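Fret season is coming

September always sneaks up on me, and with it comes the dry air that shrinks fingerboards and leaves fret ends poking out like little saw teeth. If your bass felt fine in July and scratches your hand now, that's why. I've got 12 setups booked already and the heat isn't even on yet!

Kirsty Wragg brought in her old Rowbotham five-string on Tuesday, sure the neck was finished. It needed a quarter turn on the truss rod and ten minutes with a fret-end file. She was playing it again before lunch (loudly, and I didn't mind a bit).
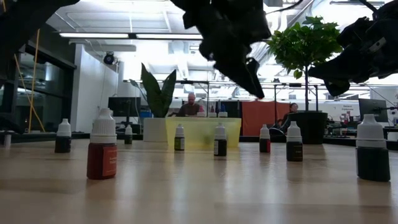

Should I loosen my strings if I'm not going to play for a few weeks?

Leave them at pitch. The neck is set up to balance that pull, and slacking everything off just lets it drift backward, so you'll be chasing the relief when you tune up again.

A room humidifier does more good than anything you can hang in the case, by the way. I use a cheap one and keep it well away from the amp.

On the string front, the Filura flatwounds are back in stock, in long scale only for now. I put a set on my own Destell and they're darker than I remembered - lovely with a pick and a bit of foam under the strings by the bridge. Short scale players, hang on, I'm still waiting on the supplier.

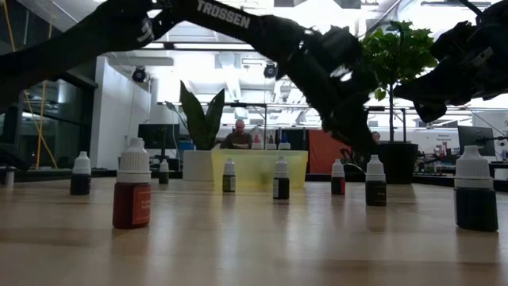 Small dropper bottles on the tabletop.

Setup slots are open from 10 most mornings, so drop me a line if you want one.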